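Newsroom > Notices > Ivel

Trunel pauses belt handling on Ivel two-arm cells after grip fault

For immediate release. Updated wording, please discard the earlier version.

Trunel has told all Ivel customers to stop running trousers with belts left in. Grip force limit not being held on leather. Two faults logged at the Landeg test centre, no injuries.

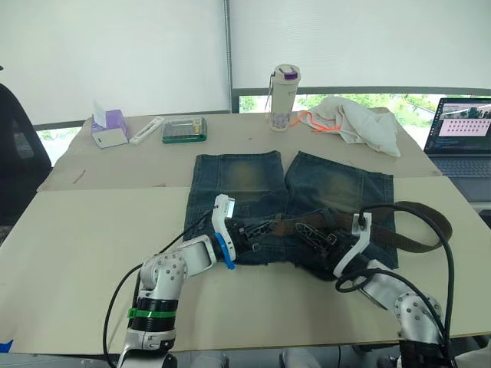 The fault sits in the force check, not the arms themselves. On plain denim the limit holds. With a belt in the loops the fingers can keep closing after the stop signal, and staff may not notice straight away. Worst case is a waistband like the one on the Landeg table, bunched and twisted between the grippers with the loose end of the belt trailing off to the right. Hard for the software to tell leather from cloth there. 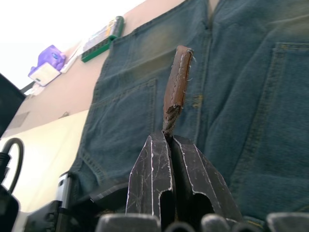

Torn leather strip held in the gripper, jeans behind.

"We should of caught this before release," said Denise Birkett of Trunel. "Belts out, please, untill the fix is in."

Customers to do now:
- take belts out before loading
- keep hands clear of both grippers, use the stop button first
- send fault logs to the service desk

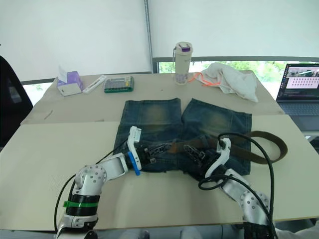

Cells running unbelted garments can carry on. Anyone who has had a grip fault in the last 5 days should power down and call, even if the cell has restarted normally. No charge for labour.
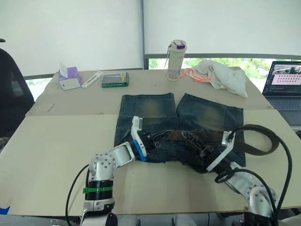 CIDENITZ, Mar 7, 2021 – Zakhar Hrytsenko is leading the fault review. Belt trials continue at Landeg at reduced speed, staff outside the guard line. Fix expected in May. Further notice to follow.

Related notices
Ivel: stop button checks
Ivel: gripper cable wear, what to look for
Landeg test centre visitor rules

Contact: Trunel press desk, Cidenitz | © 2021 Trunel | Back to top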